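The one where the arm wouldn't let go

I promised in October that I'd write up the drop fault properly, and then I kept finding reasons to do laundry instead. So, with a cup of tea going cold next to me, here we are.

For anyone new: the job I've been giving the arm is to pick up a ball, carry it over to the steel bowl and let go. A toddler can do it. Lobo (that's what we call the arm, after my uncle's very stubborn dog) had been doing it nicely for weeks, and I had gotten a bit smug. I'd started leaving it to run while I made dinner, with the kitchen door open so I could hear the little clunk every time a ball landed.

One Saturday the clunks stopped. I didn't think much of it at first, because a quiet spell usually just means a ball has rolled off under the furniture and I'll have to go fishing with a ruler. When I finally came in, Lobo was holding a ball over the bowl and squeezing it, and the motor in the gripper was hot enough that I pulled my hand back. There was a smell, too. Not smoke, thank goodness, but that warm plastic smell that makes your stomach drop. I pulled the plug out of the wall and stood there for a while feeling foolish.

The log said 284 cycles had gone fine. On the next one the gripper was told to open, reported that it had opened, and then kept right on pushing in the closing direction for 12 minutes. I read that line several times. I called Hanyu Yu, who helped me set up the controller in the first place, and she asked the question I should have asked myself: how does the arm know the fingers are open? Well, it didn't. My script sent the open command, waited a moment and wrote "open" in the log, all by itself, with no check at all. I'd put that in as a placeholder back in the spring and forgotten about it completely!

The reason the command never got there was duller. The connector at the wrist had worked itself a little loose, and when the arm reached out far enough the cable tugged on it. Power stayed on, the signal dropped, and the gripper simply carried on with the last thing it had heard, which was "close."

So I've made some changes. The script now reads the finger position back, and if it doesn't match within a second everything stops. The grip force has a ceiling, up to 32 percent of what the motor can do, and that's still plenty for a hollow ball. I also left more slack in the cable so the long reach doesn't pull at it.
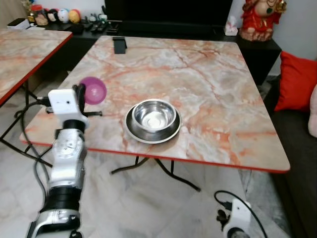 Posted by Iresha Akanda
Filed under: Lobo, things I broke
Comments are open

I've been running it again in the living room, in short sessions, and I sit with it now. The purple ball is my favorite for testing because it's easy to spot against the marble pattern on the table. I tugged on the connector on purpose a few times (gently, with my other hand on the switch) and each time the arm stopped and sulked, exactly as it should.

There's one thing I haven't solved. When it stops like that it keeps hold of the ball, and I have to ease the fingers apart by hand with the power off. Hanyu thinks it should go limp instead. I'm not so sure - I'd hate for it to drop something heavier one day just because a wire wiggled. If you've dealt with this on your own arm I would love to hear what you chose.

And no more making dinner while it runs. I've moved the recipe book out of the kitchen and I do my onion chopping after Lobo is switched off for the night.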